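3. Plier une chemisette à manches courtes

Après les serviettes et les tee-shirts du chapitre précédent, nous arrivons à la pièce qui fait soupirer tout le monde, et c'est bien dommage, car une chemisette se plie sans peine une fois qu'on a pris le coup de main ! La planchette Kunley fournie dans votre coffret convient à toutes les tailles adultes. Pour les chemises à manches longues, reportez-vous au chapitre 4, le geste des manches y est un peu différent.

Avant de commencer

Choisissez une surface plane, propre et dégagée, à hauteur de hanches si vous le pouvez (votre dos vous remerciera au bout de la cinquième chemise). Une table de cuisine fait très bien l'affaire. Passez-y la main pour vérifier qu'aucune miette et aucune écharde ne risque d'accrocher le tissu.

Attention : ne pliez jamais un vêtement encore humide, même légèrement. Les plis marqueraient et l'odeur de renfermé s'installerait vite dans le tiroir.

Étaler et boutonner

1. Posez la chemisette à plat, le devant vers vous, et ouvrez bien les manches de chaque côté.

2. Fermez le premier bouton, celui du col, puis un bouton sur deux en descendant. Fermez toujours le dernier, sans quoi les deux pans glissent l'un sur l'autre au moment de retourner.

3. Lissez avec le plat de la main, du centre vers les côtés, sans tirer. Sur un imprimé très fourni comme celui de notre modèle, surtout en bleus et en verts avec sa grande fleur près du milieu, les faux plis se cachent dans le dessin : fiez-vous à vos doigts plus qu'à vos yeux. Repérez aussi la poche de poitrine, que l'on devine surtout à sa surpiqûre claire, et assurez-vous du bout des doigts qu'elle est vide et bien à plat.

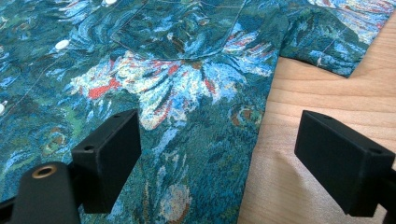
4. Dépliez les ourlets des manches s'ils rebiquent, puis retournez délicatement la chemisette, boutons contre la table, en la tenant par les épaules.

Plier

5. Centrez la planchette sur le dos, juste sous le col. Le bord arrondi se place en haut.

6. Rabattez le côté droit sur la planchette, puis ramenez la manche vers l'extérieur pour qu'elle reste dans l'alignement du pli. Faites de même à gauche.

7. Remontez le bas sur 18 cm, lissez, puis remontez encore une fois jusqu'au col. Retirez la planchette par le côté, doucement, et retournez le tout.

Remarque : si le tissu est très glissant (viscose, satin), glissez une feuille de papier de soie avant le second rabat. Les feuilles Holtach du coffret sont prévues pour cela et resservent longtemps.

Ranger

8. Rangez les chemisettes debout, le pli vers le haut, dans le bac Brunlow ou dans un tiroir ordinaire. Ne serrez pas trop : vous devez pouvoir en sortir une sans déranger ses voisines.

Texte et conseils : Meron Gebreyes. Notice mise à jour le 10 août 2021.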